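Why did my water bill go up again when the town council voted to freeze rates?

Posted by Inna Symonenko

The Kelombridge council froze water rates in October and put out a very cheerful flyer saying so. My bill then rose anyway. There is now a line called "network contribution" that I have never met before. I rang the office on Monday and was told to read the flyer. Is this legal, and who do I complain to?

Severyn Stetsiuk

Read the motion, if you can stay awake. They froze the rate per gallon. The fixed charge was never mentioned, and that's the part Councilman Polishchuk's people moved from $15 to $50.
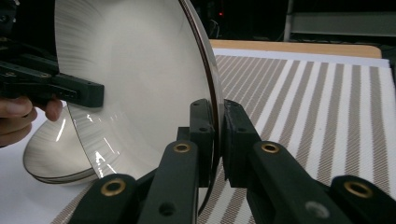
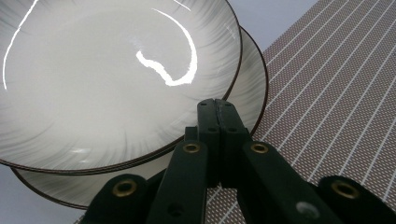
As for legal, probably yes. The town code lets them change fixed charges with a public notice, and a notice did go up – on page 60 of the budget packet. You can file a written objection with the clerk. Ask for the vote record while you're there, and ask which account the money goes into. Mine took 2 weeks to come back and was mostly a copy of the flyer.

grurov_mike

same thing in Tornano, they called ours a "resilience fee". just pay it and vote the bums out

tornano resident

Don't just pay it. Pay it and write "paid under protest" on the stub. No idea if that does anything but my father always did it.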